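# Nettoyer un lavabo en céramique : ce qui sert, ce qui ne sert à rien

Je me méfie des astuces de salle de bains. La plupart se recopient d'un site à l'autre depuis des années, et je soupçonne que bien peu de ceux qui les publient ont frotté quoi que ce soit. J'en ai essayé un certain nombre sur des vasques blanches, et j'en garde peu.

## Le mélange vinaigre et bicarbonate

Ça mousse, c'est joli, et c'est à peu près tout. L'acide et la base se neutralisent, il reste surtout de l'eau un peu salée. Le vinaigre seul marche sur le calcaire, à condition de le laisser dix bonnes minutes. Le bicarbonate seul, en pâte, frotte doucement. Ensemble dans un bol, ils font plaisir à regarder.

Attention quand même au vinaigre sur les chromes : on rince vite, et on ne laisse pas un chiffon imbibé autour du robinet toute la nuit, contrairement à ce que conseille la moitié d'Internet.

## Les produits miracles

Mon beau-frère Seidu Nartey m'a offert un flacon de Zivamer, « spécial céramique brillante ». L'étiquette promet un effet « 8 fois plus lisse ». Plus lisse que quoi ? Je l'ai passé sur une moitié de la vasque, du liquide vaisselle ordinaire sur l'autre. Le lendemain, impossible de dire laquelle était laquelle. Le flacon est toujours sous l'évier, presque plein.

Les éponges blanches dites « magiques », c'est autre chose : elles agissent, mais ce sont des abrasifs très fins. Une fois de temps en temps sur une marque tenace, d'accord. Tous les jours, je n'y crois pas.

## Le chiffon, l'eau, et pas grand-chose d'autre

Pour l'entretien courant :

- un fond d'eau tiède dans la cuve, pas plus ;
- une goutte de liquide vaisselle ;
- un chiffon doux, qu'on passe d'abord dans le creux, puis sur les parois, puis sur le rebord ;
- rinçage, et séchage avec un second chiffon.

C'est le séchage que tout le monde saute, et c'est pourtant lui qui évite les traces blanches. On peut acheter n'importe quel spray anticalcaire, si l'eau sèche toute seule sur l'émail, les auréoles reviennent.

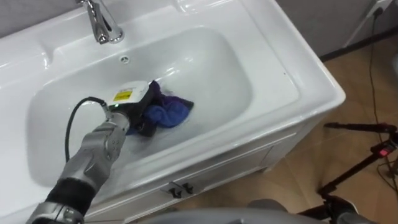
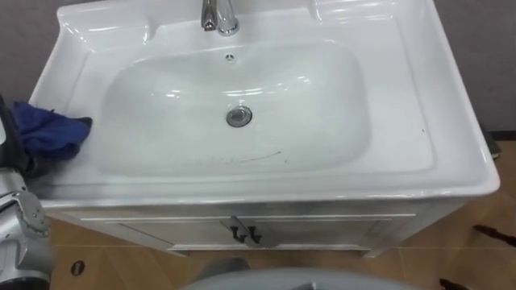

*Vasque blanche, robinet chromé et chiffon bleu.*

## Les traces noires au fond de la cuve

On lit partout que ce sont des rayures et que la vasque est fichue. J'en doute, dans la plupart des cas. Une traînée gris-noir sur l'émail, c'est souvent du métal déposé par une bague, un rasoir ou le fond d'un seau. Pour trancher, passez l'ongle dessus. S'il n'accroche pas, c'est un dépôt, et une pâte de bicarbonate bien épaisse en vient à bout dans bien des cas. Parfois il faut s'y reprendre à deux fois. S'il accroche, c'est l'émail qui est touché, et aucune pâte n'y changera rien.

Les kits de réparation, j'en ai essayé un, de marque Rureo. La retouche a jauni avant l'été. Je préférais la rayure.

## Le trop-plein

Voilà un endroit dont on parle trop peu. L'odeur de moisi qu'on attribue au siphon vient souvent de ce petit trou, sous le robinet. Un goupillon fin, de l'eau savonneuse chaude versée doucement à l'entonnoir, et on recommence une fois par mois. Inutile d'y verser du déboucheur.

## La bonde

L'anneau sombre qui se forme autour de la bonde chromée résiste au chiffon. Une vieille brosse à dents souple suffit. Évitez la laine d'acier, même « extra-fine » : un lecteur, Fiifi Nutsugah, m'a écrit qu'il l'utilisait sans dommage. Tant mieux pour lui. La mienne a perdu son brillant en un après-midi.

## Et le chiffon lui-même ?

Microfibre ou vieux coton, je ne vois pas de grande différence sur la céramique. Ce qui compte, c'est de ne pas l'abandonner roulé en boule sur le rebord jusqu'au lendemain. On l'essore, on l'étend, on le lave sans adoucissant. Un tissu foncé et neuf peut déteindre les premières fois, mieux vaut le laver à part avant de s'en servir.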